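In defense of the old tower

My sister-in-law thinks I have a problem. She came over in July, looked at the computer case lying open on its side, and asked me when I was going to throw it out. I told her I was thinking of fixing it up. She gave me the look she normally saves for people who keep broken lawn mowers.

So let me make my case (sorry) for taking old desktops apart and putting them back to work. I know the world has moved on to thin, sealed, glued-shut things. I own one of those too, a Niven laptop, and I like it fine until the day it does something weird and all I can do is stare at it. A tower you can lay down on its side, take the panel off, and there's the whole machine looking back at you!

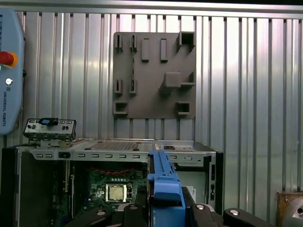
The patient, side panel off, processor in its socket.

I learned this stuff from Rosalba Guerra, who ran a little repair counter called Tadov back when I was nineteen and broke. She had one rule she repeated until I wanted to scream: look before you touch. Ten minutes of looking, hands in your pockets. Where does that cable go? Which one crosses over which? I thought it was a waste of time, and then I pulled a front panel off a customer's machine without looking and spent an entire evening working out where the tiny wires went. Never again.

People tell me it doesn't make sense money-wise. Ilona Gulyás, who I've been arguing with on the Zurkedness forum for years, says a decent used office machine costs 100 bucks and my evenings are worth more than that. Okay, maybe! But I don't spend my evenings at my hourly rate, Ilona. I spend them on the couch. And most of what people do on a computer – email, recipes, a spreadsheet, homework – an old desktop will do just fine with more memory and a solid state drive.

Memory is my favorite part of the whole argument. You line the stick up with the notch, push down on both ends, hear the click, and you've done an upgrade. I have talked my dad through it over the phone, and he calls every cable "the plug."

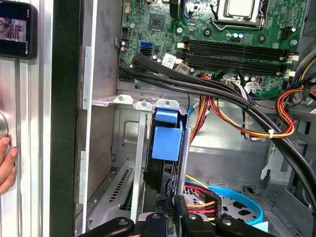
Memory slots waiting for some sticks, with the black cables running right past them.

Now, cables. If I get to complain about one thing, it's how the fat ones always end up lying across exactly the spot where your fingers need to be. I move them aside, they come back. I have a bag of ties I bought from Fliteo and I still end up holding a bundle out of the way with my elbow, muttering. Whoever designs these cases must have much smaller hands than mine, or a lot more patience.

But even that I'd take over a machine I can't open at all. When a thing comes apart with screws you can make a mess of it, sure, and you can also learn which part does what, swap the bad one, and hand it to a kid who needs something for school. My niece is getting the next one. Her mother has been informed, and she wants it out of my place by the end of summer.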